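Grout, caulk and other small jobs, quick notes

Posted Jan 7, 2023

Typing this fast between coats of paint. Same stuff people keep emailing me about, so it all goes in one place.

Grout first. Baking soda and a little water, thick as toothpaste. Old toothbrush. Leave it ten minutes, scrub, wipe with a damp rag. Do a small patch at a time or it dries on you and then you're scrubbing twice. No vinegar on natural stone, ever. Plain ceramic can take it diluted, but rinse well, and unsealed grout doesn't like it much either.

Sealing. Wait till the floor is bone dry, overnight at least. Small foam brush, go along the lines, wipe the extra off the tile before it hazes. I did our hall in June with the windows open and it was fine to walk on by supper. Check the bottle tho, they're all differnt.

Dark grout hides more than white. White grout looks great for a month.

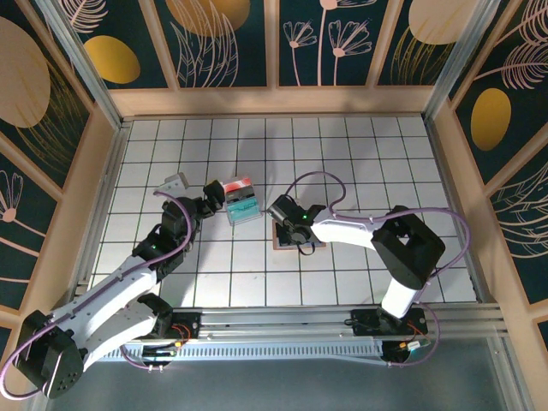 Caulk next. Cut the tip smaller than you think. You can always cut more. Tape both sides, run the bead, smooth with a wet finger, pull the tape right away while it's soft. Wait for it to skin over and you get a ragged edge.

Old caulk comes out easier with a plastic scraper and a hair dryer on low. Metal blade scratches the tub, ask me how I know.

Paint on wood trim. Sand lightly, wipe the dust, then prime any bare spots. Skip the wipe and you'll feel every speck later. Wrap the brush in plastic wrap if you stop for lunch, no need to wash it each time.

Wallpaper seams lifting? Bit of seam glue on a small artist brush, press, roll, wipe the squeeze-out with a damp sponge. Don't soak it. Bubbles: slit with a sharp blade, glue behind, press flat.

Squeaky floorboard, try talcum powder in the gap before you reach for screws. Work it in with a dry brush, walk on it a bit, sweep up the rest.

Drawers that stick: rub a candle stub along the runners. Bar soap works to but it gets gummy in summer.

Drains and the washing machine filter next time, I have to go do the second coat.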